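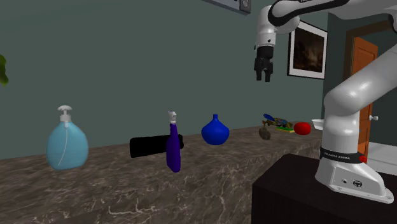
3.2 Words for the kitchen work surface

Print | E-mail

We had expected the kitchen to be the dull part of the dialect survey, and it gave us our richest answers! In Melstead, 199 speakers filled in the household word list, and between them they offered five separate names for the surface where food is prepared. "Counter" leads everywhere, but "drainboard" is still very much alive among older speakers, even for a stretch of surface nowhere near the sink.
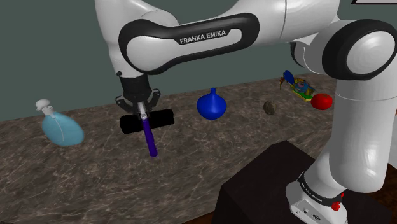 Rosine Besson and Periklis Chrysikopoulos
Lorkmont Dialect Survey

The split by age, plotted in Figure 2 of the previous section, is steeper than for any other item on the list. What delighted us most was how often speakers under 20 knew a grandparent's word perfectly well and used it only in that grandparent's house. 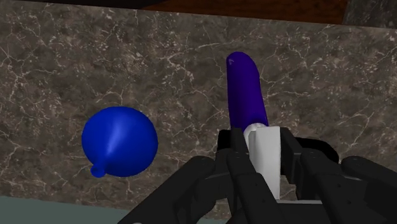 Pradport behaves differently. Younger speakers there keep "sideboard" for the work surface and say "cabinet" for the piece of dining room furniture, so the two words have traded places within a couple of generations. We returned in April to record longer conversations, and the pattern held up beautifully in free speech. Vowel length in "board" is taken up in 3.3.

Print | E-mail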